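The waffle houses of Ikdale

Ikdale has 3 waffle houses on one street, which is a lot for a town with a single bus an hour. The oldest, Szilágyi, opened as a bakery and still sells bread until noon. Waffles start after that and go on until the batter is finished.

The irons are heavy and slow to heat. A new one is greased and run for two days before anything from it is sold. The batter stands overnight, and in August it has to go in the cellar.

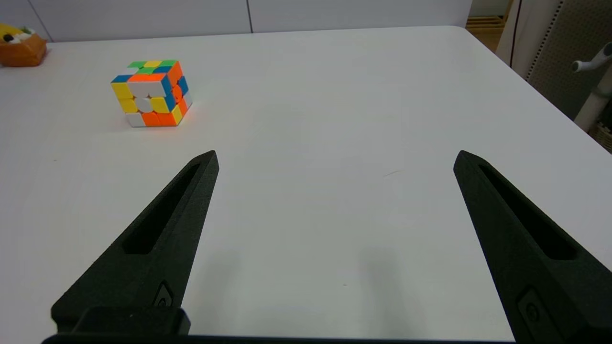
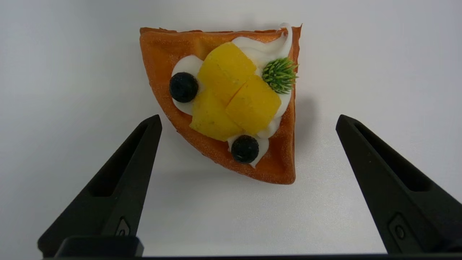 A toy waffle slice with whipped cream.

Prices vary more than you would expect. Torisari, at the top of the hill, charges extra for fruit and closes early. Skellberg, by the bridge, does a plain one with butter and salt — the one most locals order — and has seats for 42. On a wet afternoon you will wait roughly 200 seconds for a waffle there and a good deal longer for a table.

The street is shut to cars from 3rd July until the schools go back. Parking is behind the station. Bring coins, as two of the three still don't take cards.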